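Niramard Student Robotics Club
Call for participants: Table Setting Project, spring term

We are looking for students who want to join the Table Setting Project of our club. The project collects demonstrations of ordinary kitchen work, done by people with two hand-held grippers, and uses them to teach a two-armed robot the same work. You do not need to be an engineering student. In the last term the best recordings came from a student of nursing and a student of history, so please read until the end before you decide that this call is not for you.

The project has two parts. In the first part, participants pick up, turn, stack and place dishes with the grippers, one in each hand, at a kitchen table. In the second part, a smaller group checks the recordings, marks where each action starts and ends, and trains the model on the club computer. You can apply for one part or for both.
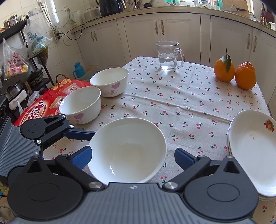 Niramard, 2021-01-04

What you will do

Each participant joins one recording session per week, for two hours, during the whole term. You work in pairs. One person holds the grippers and the other one reads the task card, starts and stops the recording, and puts the table back in order for the next attempt. After every few attempts you change places. Our tasks at the moment are done with white bowls and plates on a cloth with a cherry print, and the task cards are short: bring the bowl nearer, hand it from one gripper to the other, put it down with the opening up, take one plate from the stack.

A bowl is more difficult than it sounds. The fingers of the gripper must come on both sides of the rim, and if you close on one side too early the bowl slides away from you on the cloth. Most people need one session before they stop fighting with it. We count this first session as training and we do not use its recordings.

We ask that you move at a calm and regular speed. A very fast demonstration is not useful for us, and a very slow one, with many stops, is also not useful. If you make a mistake, you do not hide it. You say "again" and your partner marks the attempt in the log.

What we have already

In the autumn the group recorded 254 attempts, and 157 of them passed our check. The goal for this term is over 100 good attempts for each of the new tasks, with more two-handed actions among them. The autumn tasks were mostly for one hand. The sorting and labeling is done with Lastent, a small program written by our former member Cathal Kavanagh. It has some rough places, and a participant who likes programming is very welcome to improve it.

Who can apply

Any student enrolled at the school, of any year and any subject. Beginners are welcome in both parts. For the recording part you need two hands that can squeeze a trigger comfortably for several minutes -- if you are not sure about this, come and try before applying. Left-handed participants are especially welcome, as all four people of the autumn group were right-handed and we think that it shows in the data.

For the checking part, it helps if you know a little Python, but patience is more important. You will watch the same plate being lifted many times. Rachid Bensaid will teach the labeling rules in the first two meetings, and after this you can work from home.

We can accept 4 new pairs for recording and a few people for checking. You may apply together with a friend, or alone, and then we will find a partner for you.

What you receive

The project is not paid. Participants who complete the term get a signed letter from the club, and their names are put in the project report if they agree. Members of the project may also take part in the Jendura student competition in April, where our team will enter the household category. The travel cost for the competition is covered by the club for those who have attended regularly. For us, regularly means that you have missed no more than two sessions and told your partner before.

How a session goes

1. Come ten minutes early. Wash and dry your hands, and take off rings and bracelets. Check with your partner which task card is the first.

2. Hold both grippers over the table and open and close them fully a few times. Look at the blue fingers. If a pad is loose or turned, tell the session leader and do not try to fix it with tape.

3. Do the plate exercise. Pinch a plate between the two fingers, one inside the well and one on the outer side, and raise it on its edge. Hold it and then lay it down again. The second gripper stays near, ready to help.

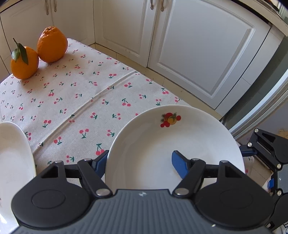 4. Start with the task cards. The oranges stay on the table during all tasks. Please do not move them to make more space, and please do not eat them.

5. At the end, write the number of attempts in the log, with your initials and a remark if something was unusual. Then wash the dishes that you have used.

How to apply

Send a short message to Nayeli Salazar through the club page, with your name, your subject and year, the part which interests you, and the hours when you are free. Two or three sentences about why you want to join are enough. A CV is not necessary and we will not read it.

Sanaa Benjelloun answers the questions about the sessions and about accessibility of the kitchen. For the technical questions, please write to Ayman Cherkaoui, who takes care of the grippers and of the training computer. He prefers long and exact questions.

We will invite applicants for a trial of half an hour in the order in which the messages arrive. If all the places are taken, we keep a list, and usually one or two places become free after the first weeks.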